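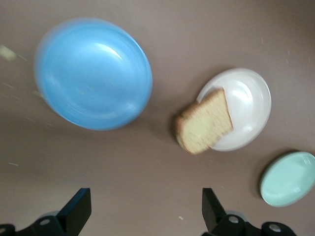

Do I have to toast the bread for a lettuce sandwich?
You don't have to, but please try it at least once! Soft bread soaks up sauce fast, and toasted bread holds it off long enough for you to sit down and eat. I go for a medium setting on most loaves and one notch darker for anything with seeds in it.

What kind of bread works best?
Whole grain is my favorite by a mile. It has enough chew to stand up to a crisp leaf, and the crust gets wonderfully nutty in the toaster. White sandwich bread is fine too (Armelle Poulain, who got me started on all this, won't use anything else). Slice it yourself if you can, a little thicker than the bakery does.

Should the toast cool before I build?
Give it two minutes. Stand the slices up against each other or leave them sitting in the toaster slots once it's off, so the steam can get out. Toast laid flat on a plate straight away goes damp underneath, and then you've lost the crunch you were after. 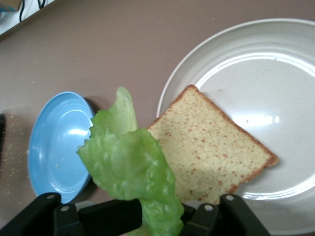 How do I keep lettuce crisp after washing it?
Dry it much longer than you think you need to. Swish the leaves in cold water, shake them hard over the sink, then roll them up in a clean dish towel and put the whole roll in the fridge for half an hour. They come out snappy and cold – it's such a small thing and I love it every time.

Which lettuce should I buy?
Green leaf, for the ruffles! They hold little pockets of sauce and give the sandwich some height. Butter lettuce is lovely but bruises if you look at it wrong. Iceberg has great crunch and slides around, so tear it small.

Does the thick end of the leaf go in?
I snap it off at the point where it stops bending easily. Eat it while you work, that's the cook's share.

Mustard or mayo?
Mustard for me, straight from a squeeze bottle, in a thin zigzag on both slices. Mayo is good as well, and Darius Kļaviņa wrote in to say he mixes the two in equal parts with black pepper. I've made it his way four times since. If your bottle spits, tap it cap-down on your palm before you squeeze.

Can I set everything out ahead for a group?
Sure, and it's the most fun way to do it. Give everybody a plate, put the bread and toaster at one end of the table and let people build their own. We did this on 8th June for our neighbors and the line moved faster than I could wash lettuce.

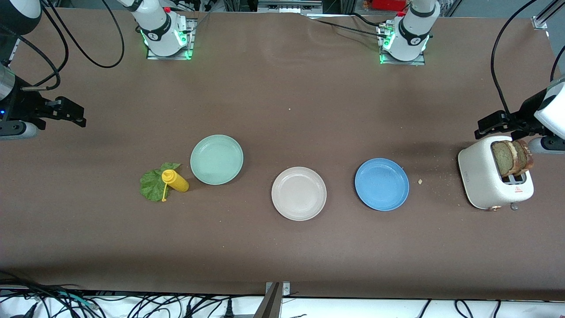 Leave more space than seems necessary, because elbows come out when people start stacking. Keep the toaster near the outlet so the cord doesn't cross anyone's way, and don't toast the whole loaf in advance. Two slices at a time, eaten right then, beats a big pile going cold.

How long does a finished sandwich keep?
An hour or so in wax paper, less if you were generous with the sauce. For lunch boxes, pack the leaf separately and tuck it in when you're ready to eat.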